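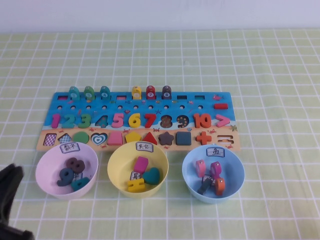 Do late returns still cost money?
Late returns are free until October, after which it is 32p a week per toy.

Search this site Enter keywords Go

Paltero Toy Library
Minutes of the meeting held 2022-01-06 in the upstairs room

Present: Chinyere Mohammed (chair), Snežana Petkov (minutes), J. Đorđević, two parents who had come to return a garage and stayed for the biscuits.

1. Last minutes
Agreed as accurate, apart from the word "lively", which Chinyere asked to have changed to "long". Changed.

2. Late returns
Over 70 toys are overdue. Snežana read out the longest loans until asked to stop. The marble run has been away for 2 years and is assumed to have settled in. Fines have brought in less than we spend on stamps asking for them, so they are suspended as above. One of the parents wished to know if this applied to the garage. It does.
Action: Snežana to write one polite letter. J. Đorđević to read it first and take out the underlining.

3. Missing pieces
Long discussion. Puzzles come back short more than anything else, and the number sets suffer most, as a child who is fond of the 4 will generally keep the 4. Chinyere proposed a spares tin by the door where pieces can be handed in without conversation. Agreed. A proposal to weigh every puzzle out and in again was heard in silence.
Action: Chinyere to find a tin.

4. Noise
Bistine, the accountants downstairs, have written again about the drum. The drum will now be lent for home use only, and tried out in the yard. It was noted that this moves the problem to the borrowers, who did ask for a drum.

5. Shelving
Gralov have quoted for new shelves along the back wall. The quote includes fitting but not, on closer reading, the shelves. Held over.
Action: J. Đorđević to ring them.

6. Opening hours
Mornings are busy and the last hour of the afternoon is mostly Snežana and the radio. We will close an hour earlier from next month. Snežana abstained - the radio was not consulted.

7. Any other business
The box of jigsaws left on the step has been checked. 32 were complete and will go on the shelves. The rest were mostly sky.
The kettle is to be descaled. No one took the action.

Next meeting same room, bring own mug.

Contact us | © Paltero Toy Library | Back to top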